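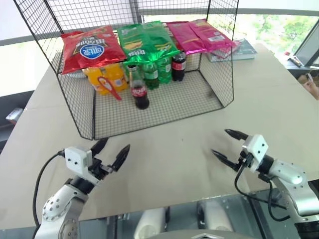
4.3 Stocking the shelf and running the first pick

By now both arms should be bolted down, homed, and on speaking terms with the Javix controller. If they aren't, go back to 4.2. Skipping ahead has been tried in our workshop, and the dent is still in the wall.

1. Cover the table with plain paper or cardboard and tape the edges underneath. Shiny tabletops confuse the Comomon vision module, which will try to pick up reflections with great determination.

2. Set the mesh rack within reach of both arms, open side toward the robot. Mark its feet with a pencil. You will bump it.

3. Put the drinks on the lower level, labels facing out, and lay the chip bags across the top. Leave a finger's width between bottles. The gripper needs the room even if your grocery store doesn't.

Note: Bags sag. If one hangs far enough to hide a bottle cap, pull it back an inch or so.

4. Open the Sollano panel, choose Shelf, and set the grip force for each arm to 2. The slider goes to 97. We have no idea what 97 is for.

CAUTION: Keep hands out of the reach area whenever the arms are powered. The stop button belongs on your side of the table, where you can hit it without leaning over anything that moves.

5. Press Home and wait for both grippers to open fully. Check that each cable hangs in a loose loop and doesn't snag when the wrist turns.

6. Start with a small plastic bottle. Glass can wait until you've had a run of clean picks and moved the good keyboard.

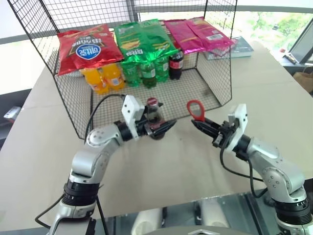 7. Once the left arm has a bottle, give the right arm its own job from the Tasks menu. Run each one alone first, then together at half speed. Two arms that behave perfectly apart can still meet in the middle – ours did, loudly.

8. Save the shelf layout under a name you'll recognize in March. "Test" is taken. So is "test new."

Note: The Chou mounting plates loosen with use. Check the bolts after roughly 1000 cycles, or sooner if the arm starts ticking.

If the gripper closes on air, redo the camera alignment in 3.6 before touching the grip force. The force is almost never the problem, and turning it up is how you end up mopping.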